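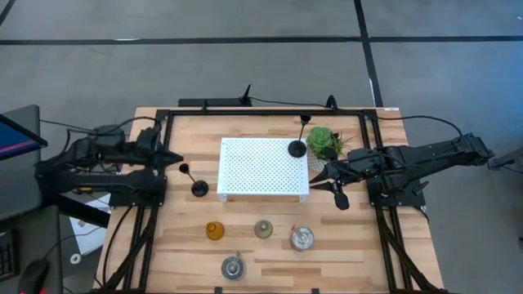
The Coffee Table Project: Small Things on a Big Piece of Wood

Manaia Baxter
Interior Styling 2, Fosdale
Instructor: Dorothy Mellor
2/16/20

Print this page
E-mail this page

When Ms. Mellor handed out the project sheet I was kind of hoping for a whole room. I wanted curtains! I wanted a rug! What I got was a tabletop, a limit of $80, and the instruction to "make it look like a person lives there." So this is my report on arranging small stuff on a table, which took way longer than I thought it would.

What I started with

The light butcher-block top was picked for us, and I liked it right away. It has a lot of stripes going on though, so anything with a busy pattern looked messy on it. I had brought a patterned runner from home and it lasted maybe a minute before I folded it back up. After that I decided to let the wood show and keep to plain shapes.

I already had the two black candle holders, the kind with a round base, a thin stem and a little cup on top. The white metal box with all the holes punched in it came from the clearance shelf at Marras. The succulent came from Flondatora, and I'm not going to lie, I bought it for the pot (it's white with a lattice pattern and I thought it would talk to the holes in the box). The plant is nice too. It's a green rosette and there's some thin grassy stuff coming up behind it that I thought about moving to its own pot, but I like how it softens the whole thing.

The jars and the tin were the cheap part. Amber glass, olive-green glass, and a silver metal tin with a round lid. I got those secondhand at Zoswood in November, before I even knew there was going to be a project, so Ms. Mellor let me put them in at what I paid. Total came in under the limit with enough left over for lunch.

First try

My first layout was very, very straight. Box in the exact middle, a candle holder on each side at the same distance, plant behind, jars in front like they were lining up for the bus. Vaughn Mahmoud sits next to me and he said it looked like a store display, and then he said "a nice store," which I think was him trying to be kind. He was right. It looked like everything had a price tag.

What I changed

I slid the box a little left of center. That was the first thing that helped, and I almost didn't try it, because moving it such a small amount seemed silly. Then I left one candle holder over on the left side and pushed the other one back, past the upper right corner of the box, so they stopped being twins. The succulent went just to the right of that second holder. Now there's a green bit and a black bit close together and the white pot picks up the white of the box.

The little round things I kept in front in a row, but a loose one. I wanted the amber jar on the far left with the olive one beside it, then the tin. I tried the tin on the left first and it looked cold over there next to the black holder. The amber is the warmest color I had, and it does more for that side of the table than I expected. There's also a little orange-tipped stick poking out of the tin, and I like that it picks up the amber.

The vote

Part of the assignment was to get opinions from people outside the class. I put out paper slips with sketches of my first layout and my last one, and 65 people filled them in. Most picked the last one. The comments were more useful than the votes. Darren Haslam wrote that the box was "a lot of white for the middle," and I've been thinking about that ever since. Lacey Rowbotham wanted candles in the candle holders, which, yes, fair.

What I'd do differently

I'd look for something taller for the back. The holders have some height but they're so thin that from across the room the arrangement reads kind of flat. I'd also try the box in a darker color, or turn it the other way, to see if Darren's comment goes away. And I'd take notes as I go! I had an arrangement partway through that I loved, and I moved the jars to wipe the table and never got them back the same way.

Ms. Mellor says I can keep working on it for the spring display, so the next thing I'm trying is a low wooden bowl in place of the box.

Print this page
E-mail this page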